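**The Lamplighter's Supper** is a chamber opera in one act by the composer Nicanor Lagos, to a libretto by Serena Caputo. It is scored for four singers, a speaking role and an ensemble of eight players, and lasts a little over an hour. The first performance was given at the Riltmont Playhouse in October 2023, conducted by Birsen Sezer.

## Background

Lagos and Caputo had worked together on two song cycles before the Barrientos Opera Workshop asked them for a short stage piece. Caputo drew on a folk tale from the Poneck valley in which a lamplighter shares his meal with a stranger and loses the ability to sleep. She moved the story to a railroad town and cut the stranger's part to a few spoken lines. The score was finished in November of the year before the premiere.
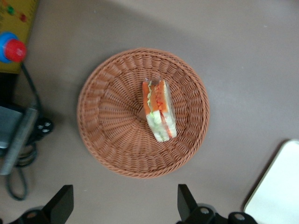 ## Synopsis

The opera plays without a break in seven scenes. Anselm, a lamplighter (baritone), returns home to find a traveler sitting at his table. His wife, Odile (mezzo-soprano), wants the visitor gone. Anselm offers food instead, and the two men eat in silence during an orchestral interlude.

In the later scenes Anselm walks the town by night, unable to rest. The stationmaster (tenor) and his daughter (soprano) accuse him of putting out the signal lamps. Odile sets the table again in the hope that the traveler will come back. 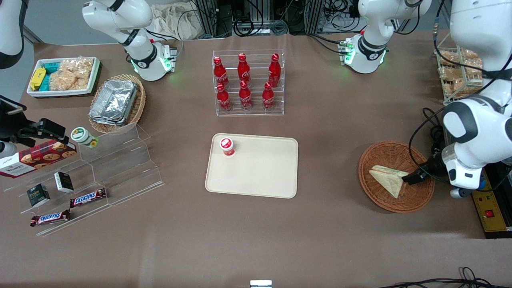
The traveler does return, in the seventh scene, but speaks only to Odile. Anselm falls asleep in his chair while the stationmaster and his daughter sing offstage.

## Music

Much of the vocal writing stays close to speech rhythm. The supper interlude is built on a repeated figure for viola and bass clarinet, which comes back under Odile's final aria.

## Performance history

Cristóbal Iturra sang Anselm at the premiere, with Tadeo Jara as the stationmaster. The Playhouse seats 633. A revised version, with the fourth scene shortened, was later staged in Skostham.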